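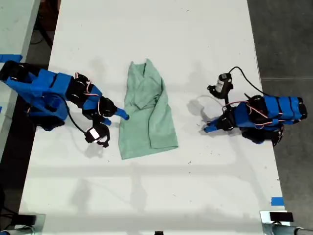 Two-arm cloth folding: right arm keeps missing the edge of the fabric

Posted in Home and Workshop Builds

I have two small printed arms clamped up on opposite sides of a white table in a shared workshop, and I am trying to get them to fold a piece of cloth. They are driven by hobby bus servos, all daisy-chained, with one camera on each wrist. The parts are printed in blue PLA from the Kobori files, with no changes apart from slightly longer fingers on the grippers.

The left arm does fairly well. It goes to the left side of the cloth and gets a pinch most of the time. The right arm is the problem. It comes down on bare table short of the cloth, closes on nothing, and then carries on with the fold as if it had hold of something. When I log the joint angles they look fine, so as far as the software is concerned the arm is where it should be.

I recorded 56 runs by hand guiding and trained on those. On a fresh start the right arm gets the edge in four tries out of 14. If I nudge the cloth towards it, it does better, but then the left arm has to reach further and starts to drop its side.

Things I have tried so far: new jaws on the right gripper, a slower approach, and swapping the two wrist cameras over. The swap made no difference. I have not redone the calibration since the arms were moved from my kitchen to the workshop. The table here is a bit wider than mine.

Is this a calibration fault, or do I just need more recordings?
rirnley_bench

Redo the calibration before you do anything else. You moved the arms to a different table, so the distance between the bases has changed, and your recordings may not match what you have now. You don't say whether the 56 runs were done before or after the move. If they were before, that is most of your answer.

What I would do:

Power both arms down and put each one in its middle position by hand. Run the calibration for the left, then the right. Don't copy the file from one to the other, even if they are the same build. I did that with mine and one shoulder was out by four degrees, which at full reach is well off the mark.

Check the horns on the right arm, mainly the shoulder and the elbow. If a horn has slipped a tooth, the servo still reports the right number and the arm is in the wrong place. That fits with your logs looking fine.

Measure between the two bases and write it down. Then put tape on the table at the corners of each base, so you can tell at a glance if one has been knocked. In a shared space it will be. Mine sits on a bench other people use for soldering and I check the tape every time I switch on.

After that, record 10 new runs on the new table and play one straight back on the right arm with no model involved. Put the cloth exactly where it was at the start. If the playback misses the edge, it is mechanical and no amount of training will cure it. If the playback is good, then you can think about more data.
Droltus

Could be the lighting. I can see shadows on the table from whatever is overhead, and a pale green cloth on a white top doesn't give the camera a lot to go on. Try a darker cloth.
plywood_and_solder

I agree with Droltus on calibration, but I'd look at your recordings too. When I started with the Rarow kit I put the cloth down in nearly the same spot and the same shape every time, without meaning to. The arms learned that one spot. Vary it – turn it a bit, bunch it up differently, start it nearer one arm and then the other. Keep the failed grabs where you went back and had another go, as those are what teach it to retry instead of folding thin air.

Also look at your cable on the right wrist. On mine the camera lead was too short and pulled the wrist round when the arm was stretched out. It only showed at the far end of the reach, so I blamed the gripper for weeks. Leave a loop of slack, tie it at the forearm, and move the arm through its whole range by hand with the power off to see if anything goes tight.

I wouldn't change the cloth yet. If you change that and the calibration on the same evening you won't know which one did it.
halfstep

Thanks all. The recordings were from before the move, apart from the last 14. I found the elbow horn on the right arm one tooth out, and I've refitted it and calibrated both arms separately. Playback next, once I have the bench to myself. I'll post what it does.
rirnley_bench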